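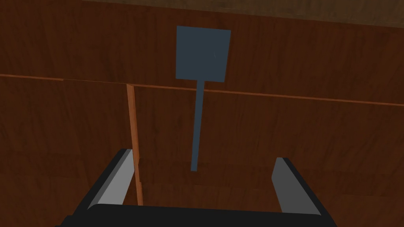
Reddish-brown wood with a paler trim strip. Dark finishes are back in demand among buyers of older furniture.

The long way back for brown furniture

By Nga Ung
18 December 2019

The sideboard had been in the Windosden saleroom since September and had failed to sell twice. It was mahogany, five feet wide, with a cupboard at each end and a run of drawers down the middle. Dinesh Warrier, who values furniture there, had put it in the first sale at £180. By the third sale he had dropped the guide price to £60, and a couple furnishing their first house took it home for £100 after a short contest with a man bidding by telephone.

"Twenty years ago I'd have hoped for 836," he says, and then shows me the old catalogue, where a very similar piece made exactly that. He has written the price in the margin in pencil, as he does with everything.

The trade calls it brown furniture, and the name covers almost anything made of dark wood before the First World War and a good deal made after it. Chests of drawers, wardrobes, bureaux, dining tables with extra leaves, the glass-fronted cabinets in which people kept the plates they did not eat from. For most of the last century it was what a household bought when it had some money, and what the children expected to inherit. Then the children stopped wanting it.

Reasons are easy to find. Houses got smaller, and so did their rooms. Fitted wardrobes did away with the free-standing sort. People began eating in the kitchen, which left the dining table with nowhere to go and the sideboard with nothing to do. White walls and pale floors came in and stayed in. Anyone who moved every couple of years did not want to carry a Victorian linen press up three flights of stairs, and plenty of those who tried found that it would not go round the turn.

Prices fell for so long that dealers who had filled their barns in the good years were left sitting on them. Leandro Núñez had two such barns. He sold one of them, building and all, and kept the better stock in the other, which he runs as a shop called Orellana. The name is his mother's. He opens four days a week and spends the rest of the time driving.

"I was buying all the way down," he says. "Every year I thought, this must be the bottom. I have a wardrobe in there that I paid four times too much for and I say good morning to it."

What has changed, in his view, is who comes through the door. His customers used to be retired, and they knew the names of makers and periods. The people who come now are mostly under forty and ask different questions. They want to know if the drawers run well and whether a thing can be taken apart. They want to know if it will fit in the back of a hatchback. Very few ask how old it is, and he has stopped putting the date at the top of the label.

Many of them come because of price. A solid chest of drawers at Orellana costs less than a new one made of chipboard, and it will take being moved. Others mention waste, and say they would sooner buy something that already exists. Núñez is glad of both groups, though he notes that the second group haggles just as hard.

Delia Godoy was one of them. She and her husband bought a tallboy from him last year for the small back bedroom, and have since added a desk and a corner cupboard. She grew up with furniture like it and could not wait to be rid of it.

"My parents' front room was so dark you had to put the lamp on at noon," she says. "I painted everything I owned white until I was thirty-five. Then I went to my aunt's after she died, to help clear up, and there was this little table by the bed, and I thought it was lovely. I'd walked past it all my life."

She keeps the walls in the back bedroom a plain warm cream and has left the floor bare. One dark piece in a light room is her rule, or two if the second is small. The corner cupboard breaks the rule and she is still deciding about it.

Paint is a sore subject. For some years the usual advice in home magazines, this one included, was to cover old mahogany in chalky grey or green and change the handles. A great deal of decent furniture was treated in this way and is now turning up in salerooms in poor condition, with the paint worn through at the corners and sticking in the drawer runners. Warrier puts it in a row at the back. He does not refuse it, but he says the buyers who want dark wood will pass it by, and the buyers who want paint would like to choose their own colour.

Some of it can be brought back. Cristóbal Carrasco repairs and refinishes furniture in a workshop he calls Fular, behind a row of garages, and he estimates that stripping paint now takes up half his week. It is slow work. Paint gets down into the grain, and mahogany has an open grain that holds on to it. Where there is veneer he has to be more careful still, as too much heat or water will lift it from the wood underneath.

He would like people to do less. The commonest damage he sees, after paint, comes from sanding. Owners take an electric sander to a dull tabletop and go straight through the veneer in a minute or so. A dull surface is very often only dirty, he says, and he begins nearly every job with a soft cloth, a little white spirit and some patience. He tries a patch on the inside of a leg first. If the finish is sound once the grime is off, he waxes it and stops there.

Wax should go on thinly. Most people put on far too much and then wonder why the surface smears. Carrasco leaves it for twenty minutes, rubs it off with a clean cloth and does not touch it again for six months. He has no time for spray polish, which builds up in layers and has to come off before any repair can be made.

He is easier about scratches and rings. A mark from a hot cup can sometimes be eased out, but a table that has been used for a century will have some, and he charges enough for removing them that most customers decide to keep them. Loose joints are another matter. A chair that rocks should be seen to before somebody leans back in it.

Heating does more harm than children do. Old furniture was made for cold rooms, and when it is pushed up against a radiator the boards shrink and split. He advises keeping it well away, out of strong sun, and off underfloor heating if there is any choice. Doors that stick in damp weather are best left alone until the spring, when they will often free themselves. Planing them in November only makes a gap by June.

As for what to buy, Warrier and Núñez disagree. Warrier says chests of drawers, always, and small tables after that. They are useful in any room and prices for both have begun to creep up. Núñez thinks the real bargains are the big things that still frighten people, and points to the wardrobes. Many of them come apart into a base, two sides, a back and a top, held by pegs or a few screws, and can go up a narrow staircase after all. He will show anyone how it is done, and lends out the screwdriver.

Both say to pull out a drawer and look at the sides and the underneath, where nothing has been polished for show. Look for old worm holes and for fresh dust beneath them. Open and shut the doors. Smell the inside, too, as years of mothballs will not air out in a weekend.

Godoy's tallboy has one drawer that has to be lifted slightly to the left before it will close. Carrasco has offered to put it right. She told him she would think about it, and in the meantime it is where she keeps the spare blankets, so that it does not need opening much before the cold weather.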